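New thread! A bunch of you asked what we've been up to since the Bamen talk in July, and I finally have numbers I trust, so get comfortable. It's about teaching a robot arm to put computer parts where they go – mostly CPUs into sockets.

1/ The short version: we stopped training on whole assembly runs and started training on the last bit of each run, the part right before contact. Same arm, same gripper, same size of network. Success on CPU placement went up a lot. I did not expect it to be this much.

2/ Background for people who don't live in this stuff. Moving a chip across a table is easy. Lining it up over a socket is where everything goes wrong, because the part is sitting in two fingers and it's never at quite the angle you think it is.

3/ Our old recipe was the usual one. Somebody drives the arm by hand through the full job, we record it, the policy copies it. We had 200 of those. Most of every recording is the arm traveling through empty air, so most of what the network learned was how to travel through empty air. Beautifully, I might add.

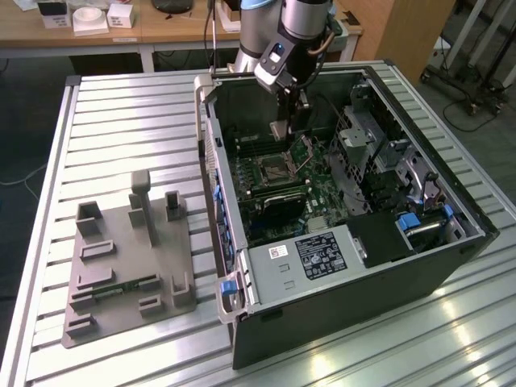 4/ So Wubit Endale (go follow her work, she's great) suggested we cut every demo at the point where the gripper gets near the socket and throw a plain old motion planner at everything before that. No learning at all for the long reach. The network only wakes up for the close work.

5/ Then we took the recording time we'd saved and spent it on messy starts. Chip tilted in the fingers, chip gripped too far to one side, arm coming in off center. The person driving has to fix it every time. We call these "bad handoffs" and I love them.

6/ Results! 60 trials per method, same list of starting offsets for both. Full-run training: 31 good seatings. Close-work training with bad handoffs: 52. I reran the whole set because I didn't believe the first one, and the second landed within two trials of it.

7/ Where does the gain come from? Mostly tilt. The old policy would see a crooked chip and go down anyway, like it had a bus to catch. The new one stops above the socket, turns the wrist until things line up, and only then starts down. 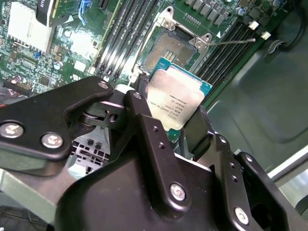 Wrist view, processor tilted in the gripper over the open socket.

8/ That view matters more than I thought, by the way. We tried dropping the wrist camera and using only the wide one, and the good seatings fell to 38. Dropping the wide one instead hardly hurt, at least for the close work. Makes sense – the planner has already done the part where you need to see the table.

9/ What still fails: glare. A shiny metal lid under our overhead lights can look like a different part from one second to the next. 5 of the 8 misses were runs where the lid had a bright streak across it. Next step is more lighting changes in the training set, which means more recording, which means more coffee.

10/ Also still bad: memory modules. Long thin parts flex a little when you press on them, and nothing in our method knows about force yet. The folks at Hestside have a nice trick with pressing one end first and I want to steal it (with credit, obviously).

11/ Someone will ask if this works on boards it hasn't seen. A bit! We tried one board layout that was in none of the demos and got 9 out of 20. Not something I'd brag about, but the old policy got 2.

12/ Write-up is in progress, code goes up with it. I'm cleaning up the trial logs this week so you can check my counting. If you run a similar setup and want the list of starting offsets sooner, message me and I'll send it over as is, typos and all.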